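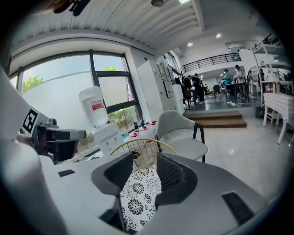

White cloth with black rosettes, between the honeycomb pads.

Mar 20, 2025

I went to the Drellport workshop expecting to be annoyed, and I was, a little. The plan is that you wear a pair of hand-held grippers, do ordinary chores with them, and later an arm learns to do the same chores from the recordings. Notburga Hämmerli has been building the Plukel pair there on weeknights and says it needs 290 good takes per chore. I asked what makes a take good. She said you can tell. I'd like that written down somewhere.

The finger pads are the part I believe in. The first set was smooth and cloth slid right out of it. The textured ones cost us $36 in material and they do grip. My complaint is weight. After 2 hours my wrists were done, and tired wrists make sloppy takes, and then a machine gets to learn sloppy. 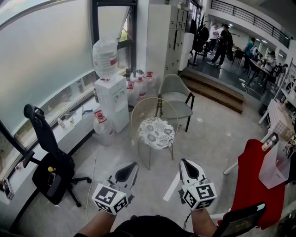
Do you need an arm before you start recording?

You can record with just the grippers and add the arm later, but check that the same fingers will fit it before you do too many takes.

We had 135 takes by closing time and I'd throw out a good part of them. Wallner wants folding finished by May. I said I'd come back if somebody shaves down the housing first. 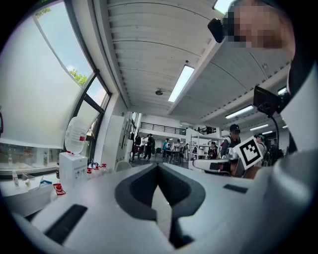 Marker card up, second gripper just under it, caps on in the back.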